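Reading time: 2 min

Ticket 2689: Pistel two-arm kit, left gripper stops short on close
Opened by: Ladan Naseri, Uvville
Handled by: Miłosz Wieczorek, Woltska support
Status: open, waiting on customer

Ladan Naseri, 09:40
Hello again! First of all, we love this kit. We had both arms moving on the first morning and everyone in the building has been down for a look. One snag though. The left gripper closes most of the way, then stops and throws "grip timeout". The right one is fine with the same program. Firmware is the November build on both sides.

Miłosz Wieczorek, 10:15
Great to hear it's up and running. Could you swap the two gripper leads at the controller and run the close test again? If the fault moves to the right arm, it's the controller port. If it stays on the left, we look at the gripper itself. Power down before you unplug anything, please.

Ladan Naseri, 11:05
Swapped. Fault stays on the left. I also ran the close test with nothing between the fingers, and it stopped in the same spot 5 times out of 5, so at least it's consistent!

Miłosz Wieczorek, 11:20
Lovely, a repeatable fault is the best sort. Please open the Nouri panel, go to Gripper > Limits and send me the close current for each side.

Ladan Naseri, 11:32
Left 200, right 450. I don't remember touching either of them.

Miłosz Wieczorek, 11:50
There's our suspect. 200 is the value the setup wizard uses for homing, and it should go back up when the wizard finishes. If you close the panel on the last page it can stay low. Set the left to 450, press Save to arm (Apply on its own is lost at restart), then home both grippers.

Ladan Naseri, 13:10
Oh, that's a big improvement. Full close on the left, no timeout, and it survived a restart. I'm on to the pill bottle program now, which is the bit I've been looking forward to all week.

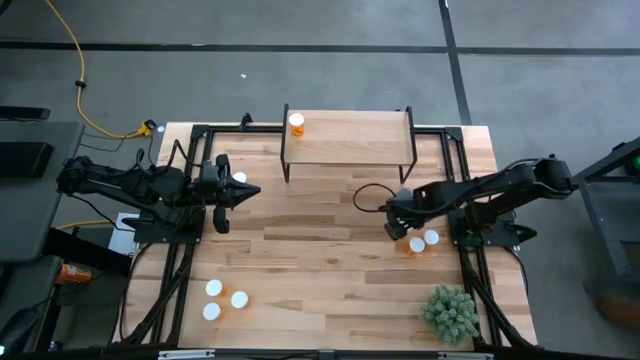

Does the close current need changing for each new object?
One value will do for most rigid things of a similar size, and you only need to lower it for anything soft or thin-walled.

Miłosz Wieczorek, 13:45
I've passed the wizard problem to Hanneke Groen, who looks after the Nouri panel. She can reproduce it here in 2 clicks, so a fix should make the next build. Would you send the left arm log after a longer run? I'd like to check the motor temperature at the new setting before I close this.

Ladan Naseri, 14:02
Will do. I'll leave it running through the afternoon and upload the log before I go home. Thanks for the quick help, I'm really enjoying this thing!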